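I have a low tolerance for words on walls. Kitchens that say EAT, bathrooms that say RELAX, as if we might wander in and forget what the room was for. So when I started thinking about what to put over the narrow desk this February, I had one rule, and the rule was no lettering.

Then came the small framed print. It has a black frame and a white ground, a black leaf with fine veins, and over the leaf the words LOVE OF NATURE, with LOVE in swoopy italics and NATURE in capitals, in case you missed it. I like the leaf. The leaf is drawn with some care. I don't see what the caption adds, and I'd argue a person who loved nature that much would have gone outside.

I've been trying it flat on the table first, turned this way and that, before I commit to a nail.

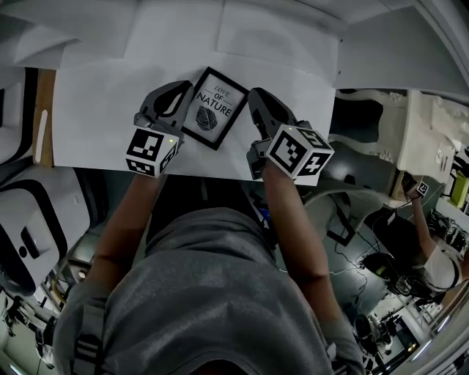 Chiharu Uchida wrote in to say that I'm being a snob, that small prints always look silly lying down, and that I should lean it on a shelf for 2 weeks before deciding anything. She has had a lettered one in her hallway for years and says you stop reading it after a while.

Maybe. But if the best thing about the words is that you stop seeing them, I'm not sure that helps her case. The leaning I'll grant her. I did it with the big Riltside poster and it saved me from a hole in the plaster - that thing was wrong for the room by the second morning.

My other doubt is the black frame. Everyone sells black frames now. The Virkby catalog has 93 pages and I'd swear most of them show one, always near a plant. On a white wall a small black rectangle can look like a light switch from across the room. Pale wood might be kinder to the leaf, though it does nothing about the italics.

For now it goes on the shelf, leaning, no nail. I'll report back if I stop reading it.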